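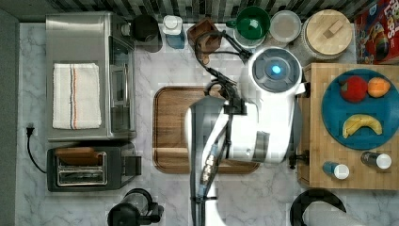
Berchtold Institute for Foreign Affairs: Diplomatic Relations Desk

The Desk follows relations between governments and advises members on protests, recalls of ambassadors and the wording of official statements. It was set up in Plestport and has a second office in Plastosmont. The work is carried out by 11 staff, who between them read seven languages.

Briefings are sent to all 2843 members of the Institute. Longer papers are published under the Anier series, which now runs to 80 titles.

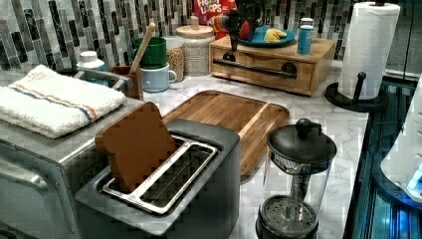 Papers in the series are reviewed by two outside readers before release. The Desk takes no position on behalf of any government or party. Requests for briefings should be made in writing to the Plestport office, which is closed during August.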